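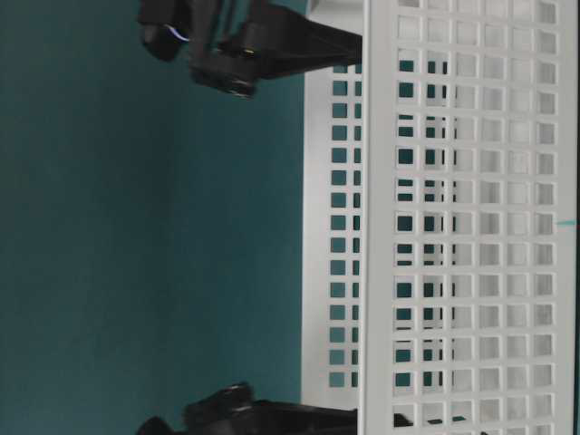

Dana Mwakalinga
Trial coordinator, Onton Home Robotics

Can a robot put your laundry away yet? I get asked that at every family dinner, and my answer is still "kind of, if you're patient." Two grippers can get hold of a white plastic basket by its rim. Soft things are a whole other story! Cloth slumps, layers stick together, and a fold you'd fix with one flick of the wrist can eat up most of an afternoon.

So I'm looking for 34 people to come spend a morning with us at the Doslow building in June. You'll do ordinary chores your own way (folding, stacking, putting stuff in bins), then watch our machines try the same jobs and tell me what bugs you. Be picky. I love picky people, and a stack of soft white layers with wavy edges will get opinions out of anybody.
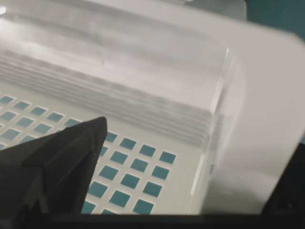 Who can sign up

Anyone 18 or over who does chores at home or has worked a stockroom or shop floor. No tech background needed, and if you think the whole idea is silly, please come anyway.

Pay and sign-up

You get $164 for the morning, plus lunch. Fill in the form at the Onton front desk by May 12, 2023 and put "Velov" on the top line so it lands with me.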